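Left hand won't let go of the cup after an e-stop (sim, two arms)
Forum: Manipulation > Faults and Failures

plestwood_dace
Mar 11, 2021

Kitchen task, two arms, one green cup. The job is to pick it up on the left and hand it to the right. 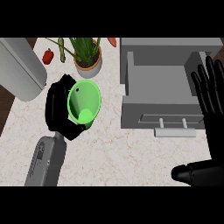

When I hit the stop, both arms freeze, fine. When I clear the stop, the right hand comes back and the left one squeezes. Hard. Contact force goes to 200 N, the solver has a small breakdown, and the cup leaves for the far wall through the oven. I've seen it on 34 resets now. Config is stock apart from grip stiffness, which I raised because the cup kept slipping.

Dace Venckus

tarmo_p
"Stock apart from" is doing a lot of work there. What did you raise it to?

plestwood_dace
5 times default. I was annoyed.

minkyu_yoo
Stiffness makes it worse but I doubt it's the cause. Your controller keeps the old closing target through the stop and the integrator winds up the whole time the arm is frozen. Clear the stop and it all comes due at once. The right hand is open, so it has nothing to wind up against. Zero the integrator on stop and set the target to the measured finger positions.

tarmo_p
Disagree. I've run the same hand at default stiffness with plenty of windup and the worst I got was a twitch. Put the stiffness back and fix the friction on the cup like a civilized person.

minkyu_yoo
How long were you stopped for?

tarmo_p
A second or so.

minkyu_yoo
Try going for coffee.

dalia_e
Whoever is right, please don't carry this over to hardware and call it a tuning problem. We had a gripper at Grilimness that closed on restart and the thing inside it was Arūnas's glove. His hand was in the glove. He was fine after 3 days of complaining, but a stop you can't safely clear is a bad stop. Restart should need a separate command, with the grip held where it is until then.

tarmo_p
OK, went for coffee. Default stiffness, long stop. Cup went into the pepper at some speed. I withdraw "twitch." I still say 5 times is silly.

plestwood_dace
Reset the integrator, targets now follow measured position while stopped. Ten stops, no launches. Left stiffness alone out of spite and the cup creaks through the table a bit when lifted, so Tarmo can have that one. Dalia, separate resume command is next on my list, before anyone here gets near the real arms.

dalia_e
Before, please. In writing.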